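## 3. Setting up the ring puzzle

The Vesach puzzle has a red rectangular base, upright pegs, and colored rings of graded size. Place it on a flat board before adding any rings.

1. Set the base on the board with clear space on all sides.
2. Press each peg down by hand until it stops. Do not use a hammer.
3. Lay loose rings flat on the board, away from the base. 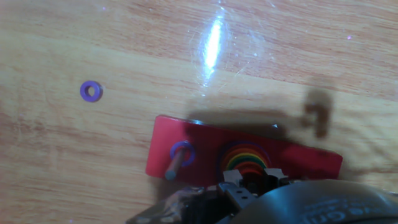

4. Thread the rings onto one peg, largest first. Each ring must lie flat before the next is added.

**Note:** Rings are cut to a clearance fit. A ring that binds is tilted. Lift it and lower it again. 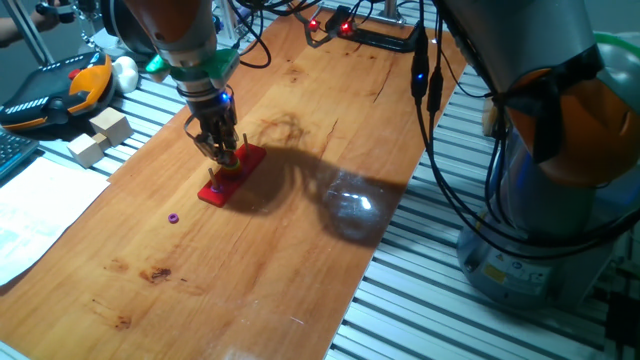

5. Check that the stack narrows toward the top. If a wider ring rests on a smaller one, unstack to that point and repeat step 4.

**Caution:** Small parts. Keep away from children under 3.

### 3.1 Moving rings

Lift one ring at a time, straight up, until it clears the peg. Do not drag a ring across the tip. 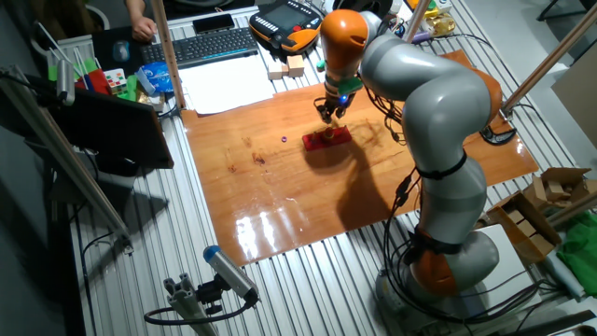 *Red base on the board, small purple piece to its left.*

Lower the ring over the chosen peg and release it. A ring may not be placed on one smaller than itself.
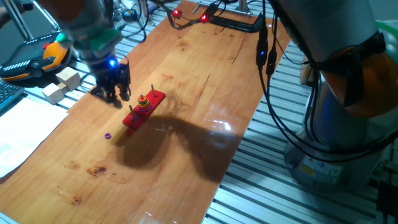 **Does it matter which peg holds the stack at the start?**

Any peg can be used. The rules of play are the same from all of them.

### 3.2 Care

Wipe the base with a dry cloth. Store below 32 °C.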